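Building a Two-Armed Helper at Home
Handout 4: Doors

Read before Thursday. Bring your own hex keys; the ones on the shelf have been rounded off by people who are very sorry.

Where we left off

By the end of Handout 3 your arms could reach a point in space and stop there without argument. A point in space is a generous partner. It weighs nothing, it has no hinge, and it stays where you put it. This week's partner is a refrigerator door, and it has none of those qualities.

A door moves on an arc. Your gripper would like to move in a straight line. Until the two of them reach an agreement, something has to give, and on a home build the thing that gives is usually a wrist bolt or the seal on the fridge.

4.1 Finding the arc

Measure from the hinge pin to the spot you intend to hold. That is your radius. Enter it in the Bellamy config file as door_radius, in millimeters. Last term one group entered it in inches and the arm made a very small, very confident circle in the air. 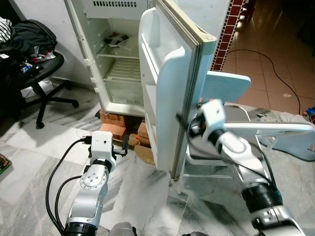 The hinge axis matters as much as the radius, and people skip it. Bellamy assumes a vertical hinge unless told otherwise. A factory floor will give you one. A fridge standing on a stack of bricks may have other ideas, so put a level on the side of the cabinet and write down the tilt before you run anything. With the door fully open, touch the gripper to its outer edge and log that pose. Log it again closed, and again at two places in between. Four poses will fit an arc. Three will too, but then you have no way of knowing that one of them is wrong.

Virgilio Umali's fitting script is in the Totthorpe folder. It is short and the comments are rude. Run it with the default 30 iterations. If it has not settled by then, your poses are bad, and running it to 3000 will only give you a more precise version of the wrong answer.

4.2 Where to put two hands

One arm can open a door. Two arms can open a door and also fight each other over it, with the door in the middle as the rope. The rule for this course: one arm leads, the other is soft. Set the following arm's stiffness to 16 in the Skorar panel and leave it there. You will be tempted to turn it up when it looks lazy. Lazy is correct.

Contact points go on the frame of the door. Keep the fingers off the gasket (it tears) and away from anything stored in the shelves (it falls, and then it rolls under the one thing you can't move).
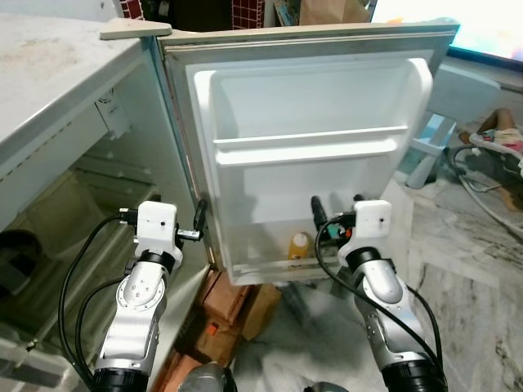 Fig. 2. Both wrists at the door, with a small bottle on the lower shelf between the gripper tips.

Check your cable loops at both ends of the swing. A loop that looks roomy with the door closed can be tight at ninety degrees. Error 2198 on the Arkbridge controller is listed in the manual as "communication fault," and in my experience it means you have pulled the connector halfway out with your own elbow. Reseat it, add slack, try again.

4.3 Closing

Everyone practices opening. Closing is harder. The gasket pushes back for the last little bit of travel, the arm reads that as an obstacle, and it stops politely with the door ajar.

Two fixes:

1. Raise the contact threshold for the final part of the arc only. Raise it everywhere and you have built a machine for hitting refrigerators.

2. Push with the outside of the closed fingers instead of gripping the edge. Let go of the door first – I mention this for the group that did not.
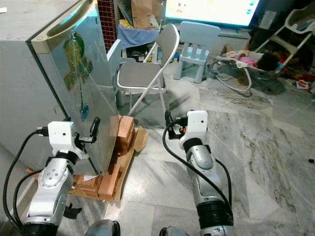 4.4 For your notebook

Record the radius, the hinge tilt, all four poses, and the stiffness you used. If you changed the stiffness from 16, record that too, along with what happened next.

Run the full open-and-close cycle at quarter speed with one person's hand on the stop button. The hand should belong to someone who is watching the arms and has put their phone away.

Handout 5 covers drawers, which move in a straight line and will feel like a vacation. Reading for it is in the same folder, under Umali's second script.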